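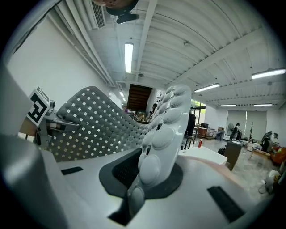
Courses > Engineering Workshop > Kairys Project > Handouts

15th May, by Boris Jelínek

Fingers are where most of your trouble will come from this term, so I want to spend this handout on them before we go anywhere near the software. When people start the Kairys project they nearly always want to talk about motors and cameras first (I did too, many years ago), and the finger gets drawn in the last ten minutes before the printer is switched on. Please don't do that! A finger is a real design problem. It has to be soft in one direction and stiff in another, it has to forgive you when you come at a cup slightly crooked, and it should still let you see what you are doing. Take the two on this gripper – one pad is a grid of small square holes and bends back, and the light of the room comes through its openings, while the other, the taller one, is covered all over in rounded bumps. They are different answers to the question of how to hold on to something, and I would like each team to have an opinion about them by the end of the session.

Holes, bumps, and what they do for you

Start with the holes. When you take material away from a flat pad, the pad gets easier to bend, and it also gets lighter. How much easier depends on how big the holes are compared with the strips left between them, and that is a thing you can play with on paper for a whole afternoon if you let yourself. Small holes with wide strips give you something close to a solid pad. Big holes with narrow strips give you something that wraps nicely around a bottle but may flop sideways when you pick up anything heavy. The Brutstead team last November went too far in that direction, and their pad folded over on itself the first time they lifted a full jar. They were very good sports about it and brought the pad to the next class so that everyone could have a look.

Bumps are a different matter. A bumpy surface touches an object in a lot of separate places, with gaps in between. On something squashy, like a sponge or a folded cloth, the bumps can sink in a little and hold. On a smooth hard thing such as a glass you touch only the tops of the bumps, and you have much less contact than you might expect from the size of the finger. I am not going to tell you which is better, and I would be a little disappointed if you asked me. Try both on the objects in the box and write down what you find.

Where the marker goes

Everyone should also give some thought to the black-and-white square marker. On the gripper at the top of this handout it sits on a metal bracket, with a linkage running to the base of the perforated finger. For those who missed the Dasance lecture, a marker like this has a known pattern and a known size, so a camera that sees it clearly can work out where it is and which way it is tilted. If you attach a marker to a part that moves with the finger, then the position of the marker tells you something about the position of the finger. If you attach it to the body of the tool, it tells you about the tool as a whole. These are two separate measurements and I have marked a good many reports in which they got muddled, so please say in your write-up which one you mean.

A few things that go wrong with markers, from my own notes:

- The marker is mounted so that your wrist covers it in half of the positions you need.
- A ceiling light reflects off it. Matte paper helps a lot.
- The white border has been trimmed off to make it fit the bracket. Leave the border alone.
- The bracket is a little loose, and the numbers wander in a way that looks like a software fault. (It took me most of an evening to learn this one.)

Working with two tools in one room

Once your own finger behaves, you will practice alongside a second person with a second gripper. This is the part of the course people remember, and it is also noisier and more crowded than you think it will be. There will be people at the benches, people walking about, and other teams waiting for the table. Speak before you reach. Hold your tool so that your marker faces out and isn't hidden behind your partner's arm, and agree on who has which side of the table before anyone picks anything up.

Look as well at how differently the pads can be built. The black one below opens in a V with two lobes and has a dark mesh texture on the inside, and next to it you can compare how the other tool carries its marker at the upper end, above the hand that is holding it. A V shape tends to bring a round object toward the middle, which is handy when your aim is a little off. It is less of a help with something flat lying on a table, and I would like somebody to try a playing card and report back. 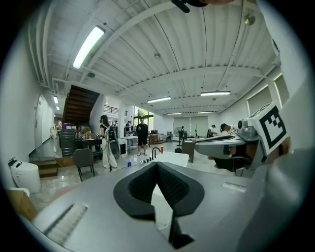

What to hand in

Each team hands in the following. Please keep it short, and please use your own words.

1. A drawing of one finger with measurements, done by hand or on the computer, I don't mind which.
2. A page on how your finger did with 3 objects from the box. Choose at least one that you expect to go badly.
3. A note on where your marker is mounted and which movement it measures.

For the endurance part, open and close your finger 100 times on the same object and look at it again under the lamp. Teams who want to enter at Plerkport will need to show 1,000 cycles there, so it's worth starting early and sharing the work out. Write down the first change you see, even a small one – a pale line where the pad bends is often the start of a crack.

Spare pads and marker sheets are in the second drawer. Put the scissors back, please.

Filed under: Grippers & Hands, Student Projects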